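Rarar Opens Family Chore Program to Every Household in Drenow

DRENOW, July 13, 2018 — Children in Drenow who want to earn their own spending money are getting a helping hand this summer! Rarar, the family learning group, is opening its Karam chore program to all local families with kids ages four to 12.

Karam gives each child a small set of jobs at home, a savings jar and a simple notebook. Parents set the pay, and kids decide what to do with it. In the spring trial, 23 families took part and their children finished 954 jobs, from feeding pets to sorting the wash.

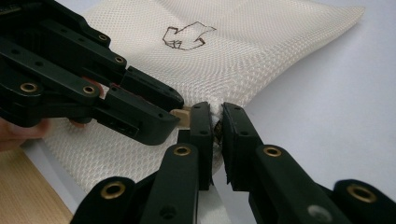 A white mesh bag on a pale white surface.

"My son used to groan when I asked him to match socks," said Kátia Miranda, a mother of two who joined the trial. "Now he asks me if there are any more — and he's saving for a skateboard!"

Program lead Isamu Tamura said the group was thrilled by how quickly the younger children caught on. "They love writing things down in their notebooks, even if the spelling is a bit wild," he said.

Sign-up is free and stays open through the end of August. Notebooks can be picked up at the Rarar front desk.

Press contact: Fumiko Furukawa, Rarar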